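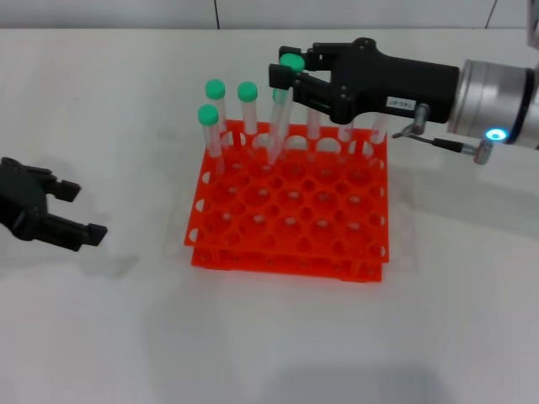
Red rack with capped tubes at the back, Vundier sample room.

Progress report: sample room reorganization, Vundier site
Period covered: May to July
Prepared for the Castaño Fund by the Prirnisov laboratory services office

Work this period

The first stage of the grant paid for new storage and for the transfer of samples out of the old wooden trays. At the start of the period 2206 tubes were waiting to be moved. By the end of July, 1509 had been checked against the register, given a new position and put away. Another 659 have been checked but have no shelf position yet. The rest have labels we cannot match to an entry, and they are being held separately until the older notebooks have been searched.

Racks

We settled on red plastic racks with two tiers. The upper plate has large round openings for the tubes and smaller holes between them. Tubes are filled from the back row forward, so the front rows stay open while a rack is being worked on. Green caps are used for all samples in this stage. Other cap colors will come in with the second stage — the order is with Maltex and has been confirmed.

Problems

The shelving arrived 2 weeks late and had to be refitted on one side. This held up putting away but not checking, and the checked tubes were kept in the cold room in the meantime. The label printer also needed a new head, paid for from the site's own budget.

Spending

Racks and caps came in under the approved amount. Shelving was slightly over, and we ask permission to cover the difference from the rack line. No change to the total is requested.

Next period

Finish shelf positions for the checked tubes, close out the unmatched labels, and begin the second stage in September.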